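ダストコム(Dustcombe)町 条例検討部会 1月定例 議事メモ

開始 18:30 役場2階 小会議室
出席:Ilgın Eren(部会長)、Erhan Değirmenci、Tuncay Güler、Cyril Mottram
欠席:Cengiz Avcı(書面で意見提出あり、議題2で読み上げ)
記録:Mottram

1. 前回議事録
訂正1箇所。「保管庫」→「保管容器」。ほか異議なし、承認。

2. 猟銃等の保管に関する町条例案(第2稿)
Eren より説明。第1稿からの変更は主に第4条と第7条。
・第4条 施錠保管の義務。対象は自宅と車両。車両を入れるかどうかで意見割れる。
・Değirmenci:猟期中は車に置いたまま役場や店に寄る人が多い。一律禁止は守られない。施錠した容器に入れてあれば可、でどうか。
・Güler:容器の定義がないと取り締まる側が困る。木箱に南京錠でもいいのか。
・Eren:定義は規則に回したい。条文に書くと改正のたびに議会。
・Avcı 書面:州法との抵触が心配。州のほうが先に決めている範囲に町が踏み込めるのか、顧問弁護士の見解を待つべき。
→ 車両の部分は保留。弁護士に照会(担当 Eren)。

3. 罰則
案では初回100ドル、2回目以降200ドル。
・Güler 高すぎるという声あり。特に年配の所有者。
・Mottram 初回は警告のみにして、2回目から100でよいのでは。
・Değirmenci 反対。警告だけだと記録が残らない。誰が台帳をつけるのか。
・盗難届を出した人への減免をどうするか。条文に書いてない。要追加。
→ 金額は次回採決。減免の文案は Güler が作成する。

4. 射撃場の使用時間(Bozkurt 地区)
近隣から騒音の苦情。朝7時前に音がしたとの申し立て。運営側は否定。
・現行の許可条件に時間の定めなし。許可更新のときに入れる案。
・Değirmenci:日没まで、だと夏は遅くなりすぎる。時刻で切ってほしい。
・Güler、冬場は逆に短くしすぎないように、と。
・東側の土手のかさ上げも話に出たが、費用が不明。運営側に見積を頼む
→ 8時〜19時で運営側に打診。返事待ち。

5. 保管容器の配布
Weritz と Clostard の2社から見積。単価は Weritz が安いが納期が長い。
Clostard は取付け工事込み。工事なしの値段を聞きなおすこと。
・Eren:予算は補正に間に合わないかも。財務課に確認する。
・配布の対象、所得制限をつけるか未定。
・引き渡しの時に許可証の提示を求めるかどうか。Mottram は不要との意見、Güler は必要。まとまらず。
→ 見積取り直し(Mottram)。対象者の案は次回まてに各自。 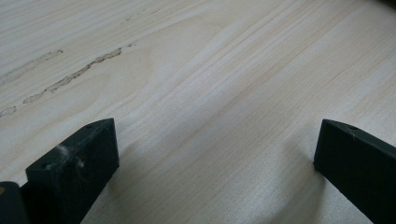

6. 住民説明会
場所は図書館の集会室で仮押さえ。夜の部のみ。昼もやってほしいとの要望あるが人手が足りない。
配布資料は1枚両面。第4条が保留なので、その旨を明記しする。
質問は紙で集めて後日回答。その場での賛否の採決はやらない。
司会 Eren、受付 Mottram と Avcı(本人に未確認、要連絡)。

7. その他
・Güler:町のサイトに第1稿が載ったまま。差し替え依頼する。
・次回は弁護士の回答が来てから。日程はメールで。

閉会 20:15

宿題
Eren 弁護士照会、財務課
Güler 減免文案、サイト差し替え
Mottram 見積、Avcı に連絡
Değirmenci 射撃場の運営側に打診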